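Cell 2 sim rig, notebook, September
TD writing, WC on the keyboard till lunch

Where we were
Wyn's overnight batch stopped at episode 282 of 455. Not a crash, the episodes just stopped ending. Contact solver churning on the cabinet task and the clock running out each time. Morfudd had the same on her copy so it's not my machine. Resta build is the one from before the gripper mesh swap, I checked twice.

Todo was: wrist view sane again, finger collision shapes, then the doorway start pose. Got through most.

1. Wrist view and fingers
Restarted the scene from clean, loaded the Maddocks gripper file, no policy running. Jogged up to the double doors by hand. Fingers spread, knob above the gap between them. Dim in there, will ask Kalkidan for one more light on the cabinet side. The stair-step edges on the right door and the shadow over the handle plate are shadow map resolution I think, same setting Catrin turned down to save memory. Put it back to high for one run, frame time went up, put it down again. Live with it.

Checked against the view:
- both fingers visible, tips pointing at the cabinet
- right finger looks shorter than left. Angle of view, joint values are equal to the last digit
- notch on inner side of right finger. Want to know if that's in the mesh or just drawn that way. Opened the file, couldn't tell, left it for Morfudd
- door seam between the fingers, right door looks a bit ajar

The last one matters. If the door isn't closed at reset then the success check is starting from the wrong zero. Printed the hinge angle at reset and it's small but it's not 0. So the reset writes the closed pose and then one physics step nudges it. Wyn moved the write to after the settle steps. Hinge now reads 0 on every reset I tried.

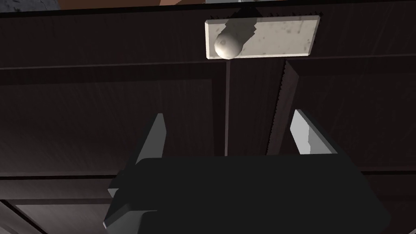

2. Collision shapes
Finger pads were using the full visual mesh for contact. No wonder it was slow. Swapped for plain boxes, one per finger, bit smaller than the visual. Re-ran the first 43 episodes: all end properly, either success or timeout. Step time much better. Did not touch friction. DO NOT touch friction until Kalkidan has finished her comparision, she asked twice.

Old mesh files kept in the Prilteo folder with "_old" on the end. Don't delete.

3. Doorway start pose
Second half of the day. Robot starts in the hall facing the bathroom and the planner kept refusing, said base in collision before it had moved at all. Went to the head view and looked. Both arms forward over the base, right gripper up high, door panels close on both sides. Opening is narrow. With arms carried like that the planner has hardly any room once you add the padding.

Tried in this order:
- padding down from default. Planner accepts, but I don't trust it, elbow goes very near the left panel
- arms tucked, padding back to default. Accepts. Slower to start, fine
- base moved back 7 cm and arms tucked. Accepts every time

Keeping the last. Saved as the new home pose in Zonico, old one renamed not overwritten. Catrin please pull before you run anything in the bathroom set, or you'll get the old pose and waste a hour like I did.

Also the small black thing on the floor by the toilet has no name in the object list. Wyn says leftover from another layout. Needs a name or needs to go, the planner treats it as fixed either way.

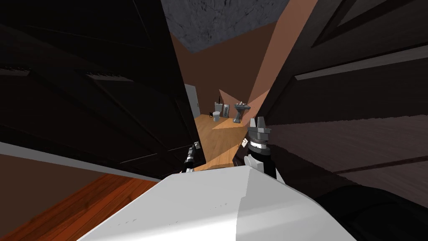
4. Left over
- light for cabinet side (Kalkidan)
- finger notch, mesh or not (Morfudd)
- name the black object (Wyn)
- full 455 again tonight, boxes on, new home pose. Log to the shared drive this time, not my desktop
- wrist camera offset still typed in by hand in two places, I'll move it to the config tomorow

Batch started 17:40. First few ended ok, going home.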